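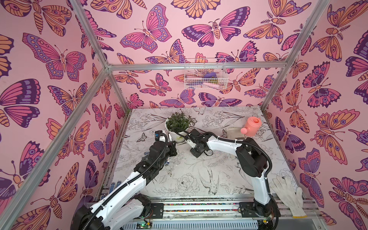

Potted plant on the patterned tabletop, with the coral-pink watering can and a wire mesh basket on the wall behind.

Looking after a potted plant on a work table

Posted in: Home tips > Plants indoors

A plant on a table you also use for other jobs needs slightly different care from one on a windowsill. It gets moved more, it gets knocked, and any water you spill lands on a surface you care about. The notes below are for a leafy green plant in a single pot.

Where to put it

Set the pot towards the back of the table, near the middle. You can still reach it and the front stays clear for work. Leave a hand's width between the leaves and the wall. Leaves pressed against wallpaper mark the paper, and the damp side of the plant dries slowly.

Turn the pot a quarter turn every Friday. Plants lean towards the light and a thick one will go lopsided within a month.

Watering

Check the compost first. Push a finger in to the second knuckle. If it comes out clean and dry, water. If compost sticks to it, leave the plant for another day or two.

Use a small can with a rose on the spout. A child's toy can does the job well on a table, as it holds too little to flood anything. Keep the rose low, under the leaves, and go round the rim of the pot. Stop as soon as water shows at the bottom. Wait 40 minutes, then tip away whatever is left in the saucer.

If your pot has no drainage hole, give half as much and check it more often. The other way is to keep the plant in its plastic nursery pot and lift that out to water it at the sink.

In December most house plants want very little. Once every two weeks is often enough in a cool room.

Dust

Big leaves can be wiped one by one with a damp cloth. Small dense leaves can't, so stand the plant in the bath and give it a light shower with lukewarm water. Let it drip for 3 hours before it goes back on the table.

Pull out dead leaves from the middle while you are there. They collect at the base and go mouldy.

Protecting the table

Printed tabletops and table coverings stain from the underside of wet pots. A cork mat under a saucer is the cheapest cure. We have used the Stamar mats and the plainer ones from Hutchins and could find no difference between them.

For a ring that has already formed on a wipe-clean surface, make a paste of bicarbonate of soda and water, leave it on for 5 minutes and wipe off with a soft cloth. Try it on a corner first. Don't scrub, or the pattern may go with the stain.

Keeping the small things together

A wire mesh basket fixed to the wall takes plant labels, ties and snips, and leaves the table free. Mesh is better than a closed box for anything that goes away damp. Hang it low enough to see into.

A cloth pouch is handy for seed packets. Keep it away from the watering can.

Knitted gloves are fine for lifting pots and tidying dry leaves but they soak through at once, so use rubber ones for repotting. Wash the knitted kind at 40 and dry them flat.

More in this section: Repotting without the mess | Wall baskets and hooks | Cleaning patterned surfaces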